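I have been teaching by demonstration for long enough now to have opinions about it, and the one I hold most stubbornly is that we hurry the person at the controls. We buy good arms, we argue for weeks over cameras and cables, and then we sit somebody down, hand over the controls and ask for 100 clean repetitions before lunch. I think that's the wrong thing to ask for, and I'd like to take my time saying why.

When I started at Teixeira, we did it all by hand. You took hold of the arm and walked it through the job, the way you'd guide a child's hand around the letters of the alphabet, and there was something lovely in that – you could feel when the wrist was unhappy. Later we moved to remote control, and I grumbled about it for most of a November. I've come around (mostly!). Your own arms stay out of the way, and you can work two grippers at once, which is a great help with anything that needs one hand to steady and the other to lift.

But remote control takes away your sense of touch, and people answer that loss in different ways. Some squeeze too hard. Some creep. Some get very good, very fast, and those are the ones I worry about, dear as they are to me, because they stop making the small mistakes a robot needs to see put right. Out of 188 runs we kept from one stretch last spring, I'd say the six I'd show a newcomer first are all a bit untidy. The operator comes in crooked, stops, thinks, backs off and comes in again. You can practically hear the thinking. A robot that has only ever watched perfect approaches has no idea what to do with a poor one, and sooner or later it will make a poor one.

Eggs are my favorite teachers for this. They're cheap, they're all slightly different, and everybody who has ever unpacked groceries already knows how carefully they ought to be held. I never have to explain gentleness to a person with an egg in front of them. Folks slow down without being told, and that slowness gets into the recording along with everything else. 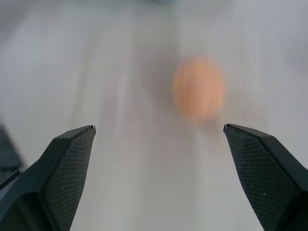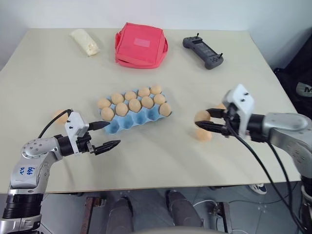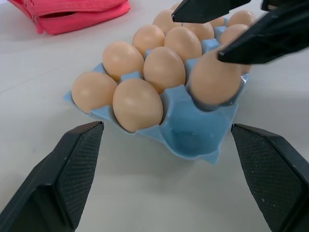
Drulix, reading a draft of this, objected that slowness gets learned too, and that a robot raised on dithering will dither: of the last 108 runs sent over for training, roughly a third had to be trimmed because the arm just hung there while the operator made up their mind. That's a fair complaint, and I've sat through enough of those recordings to feel it. My answer is that a pause can be trimmed afterward, while a correction that was never made can't be put in. I would still sooner give an operator a longer morning, a comfortable chair and a smaller number to reach, and we can quarrel about the trimming over coffee.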